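Bench helpers wanted at Lellgate – come take old desktops apart with us
Posted 24 Jun 2024

Do you like knowing what goes where inside a computer? Have you ever pulled a stick of memory just to see if the machine would start without it? Then we would love to have you on the Lellgate teardown bench!

We have 253 desktop towers waiting on the shelves, most of them office machines handed over by Dixit when they closed their old building in February. Every one gets opened, checked and sorted into parts that can go back into use and parts that can't. We have room for two more people and the work is paid by the hour.

What you would be doing

Taking off side panels, removing memory, expansion cards and processors, and putting each part in its proper holder. Reading labels and typing them into the parts list (there is a lot of this, and it matters more than speed). Cleaning off old thermal paste. Looking at processor sockets under the magnifier – bent pins are sneaky, and we get very happy when somebody spots one early. Once a tower has been stripped, Yogesh Rajput checks the power supply himself. You won't be asked to open one.

Who we're looking for

You don't need a degree or a certificate. You should be comfortable with a screwdriver, okay with small parts and fiddly latches, and willing to wear a wrist strap the whole time you're at the bench. If you have built or upgraded a PC before, great, tell us about it! If you haven't, we'll spend your first two shifts going through a tower with you, start to finish. You can sit or stand, and the heavy lifting is done with a cart.

You must be 18 or older. Shifts are four hours, mornings or afternoons, and we try hard to let people keep the same slot every week. Coffee is free and so are the arguments about which case maker had the best drive latches.

How to apply

Write a few lines to Müzeyyen Yazıcı at the Lellgate front office with "bench" in the subject line. Tell her which shifts suit you and one thing you have taken apart, computer or otherwise. No resume needed. She answers within 48 hours, and after that you'll be invited in to meet Darragh Madigan and try out the bench. Please mention it if you need a ground-floor entrance or a different chair height so we can set things up before you come.
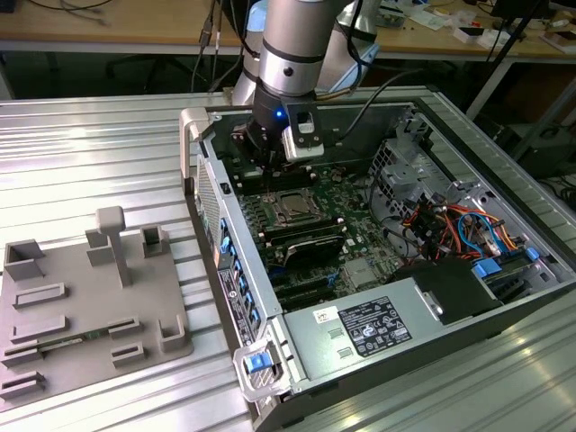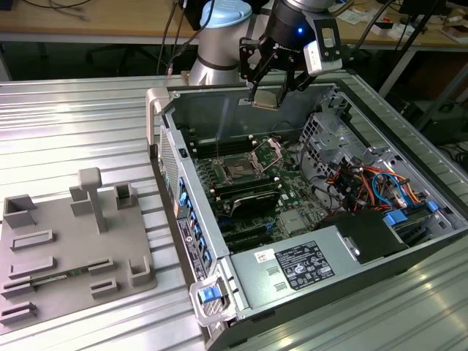

A desktop tower on its side, panel off and motherboard showing. Second picture: the processor out of its socket.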